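Section 3. Working Rules for Hand-Held Grippers in Shared Spaces

Applies to: Ikent hand-held gripper, all housings
Issued by Arkik, Thursday, July 26, 2018
Replaces the loose sheet packed with earlier units

3.1 Before you enter the work area

1. Read the site rules posted by the building operator. Where they are stricter than this manual, follow the site rules.
2. Walk the full route without the gripper. Look for steps, loose cables, glass doors and low furniture.
3. If the area can be seen or reached from an upper floor, check who has access to it. People at a railing may lean over or drop something. Treat the floor directly under a railing as a passing zone and do not stop there to work.
4. Find out whether any mobile robots share the floor. Ask the site contact if they are parked, charging or on a schedule. A robot that is standing still must be treated as able to move until its operator confirms that it is locked out.
5. Agree on one stop word with everybody who will be working. Use the same word for the whole session.

NOTE: Site layouts change. Repeat steps 2 to 4 at the start of each day, even if you worked in the same place the day before.

3.2 Checking the gripper

1. Hold the gripper by the body with the jaw pointing away from you.
2. Open and close the jaw fully 3 times. The movement should be even on both sides.
3. Inspect the finger padding. Replace it if the ribs are torn or have come away from the finger.
4. Press on the rubber rims. They must not slide or lift.
5. If your unit carries a marker cube, check that it is tight and that the printed faces are clean. Wipe with a dry cloth only.
6. Wipe the lens. Do not use window cleaner.
7. Write the unit number and the result in the log (form 561).

CAUTION: Keep fingers, hair and straps out of the jaw. Tuck in loose backpack straps before you pick up the gripper.

CAUTION: Do not use a gripper with a cracked body, even for a short task. Tag it and return it to Plastau for repair.

3.3 Spacing between operators

Two or more people may work in the same room if these rules are kept.

1. Leave at least 36 inches between any two grippers while either one is moving.
2. Do not reach across another person's working side.
3. Say "behind you" before you pass someone who is facing away.
4. Keep chairs out of the walking line. If a chair has to stay, both operators should know where it is before starting.
5. Only one operator at a time may work on a given shelf, drawer or tabletop.

NOTE: The wide lens makes near objects look large and far ones look small. Do not judge distance from the preview screen. Look at the space itself.

3.4 Furniture and display items

Many sites are furnished rooms or showrooms, and the items in them belong to the operator of the site.

1. Get a written list of what may be handled. Anything missing from the list is off limits.
2. Do not lean the gripper against mirrors, painted surfaces or shelving.
3. Move vases, flowers and other light items out of reach before working beside them, if the site allows it. Otherwise work from the far side.
4. Put every item back where it was.
5. Report damage the same day, however small.

3.5 People in view

1. Post the recording notice at each entrance, including entrances on upper levels.
2. Tell staff and visitors when recording starts and when it ends.
3. Remember that mirrors and the wide lens can bring in people who are standing above or beside you.
4. If someone asks to be left out, stop, note the time in the log and follow the Petrauskas removal procedure in Section 7.

3.6 Breaks and storage

1. Work for no more than 23 minutes at a stretch, then put the gripper down and rest your wrist.
2. Lay the gripper flat on a stable surface with the jaw closed. Do not hang it from a railing or the back of a chair.
3. At the end of the session, return each unit to its case and sign the log.

The padding and rims are due for replacement every November, whatever their condition. Order both parts together and enter the change on form 561.
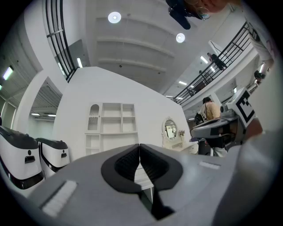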